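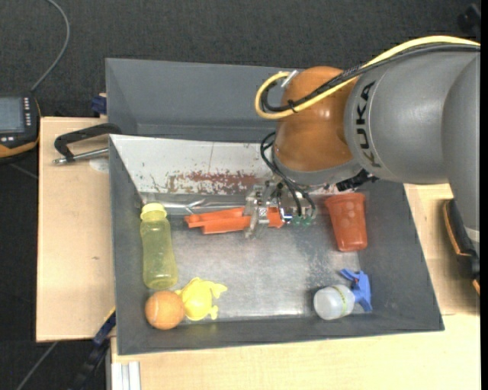 ## 3.2 The mixed bin as a category

Most storage research assumes that people put like with like. The 39 households we visited in Wunden had heard of this idea and spoke well of it. Labels were common. In practice, though, nearly every home kept at least one container whose contents had nothing in common except that they had once been in the way.

We call this the mixed bin. The Pritus coding scheme, which we otherwise follow, would file it under "unsorted" and move on. We think that undersells it. An unsorted pile is waiting for a decision, while a mixed bin is where the decision was made, usually in January, and usually with visitors due. Household items and toys end up together in an open rectangular bin (Figure 1), and the arrangement can then hold for years.

Two features matter for the analysis. The first is shape. Long, thin things settle along a wall and stay there, as the rod-like pieces in Figure 1 do on the far side, and people reaching in tend to leave them alone. The second is color. Asked to name the contents of their own bin from memory, respondents began with whatever was brightest - orange plastic did very well - and became vague after that. Several offered "bits" as a final answer, which we coded as correct.

Age of the bin was harder to establish. Scuffs on the floor and worn inner walls suggest long service, but they say little about how long the present contents have been in residence. We therefore asked for dates, received mostly shrugs, and dropped the variable. Emptying habits are taken up in Section 3.3, which is short.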